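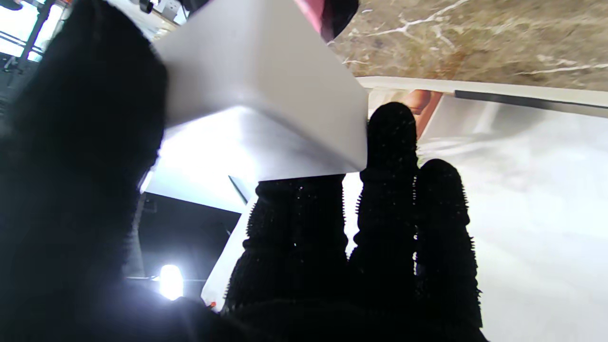
Black knit against a white sheet.

September 28, 2024

Print | E-mail

We moved to Plerkovville in 2020, and I have been hand-washing the wool ever since. The nearest decent cleaner is in Gulach, 70 miles round trip, and I got tired of the drive.

My method is dull. Cool water, a capful of soap, 11 minutes in the sink. No wringing. I press each piece in a towel and lay it flat on the spare bed -- never on a hanger, which ruined two sweaters in August.

The fuzz doesn't bother me anymore. I used to go over everything with a shaver, but it thinned the elbows on my gray cardigan and I quit. Next weekend I'll do the blankets, if the weather holds. They take up the whole porch.

Print | E-mail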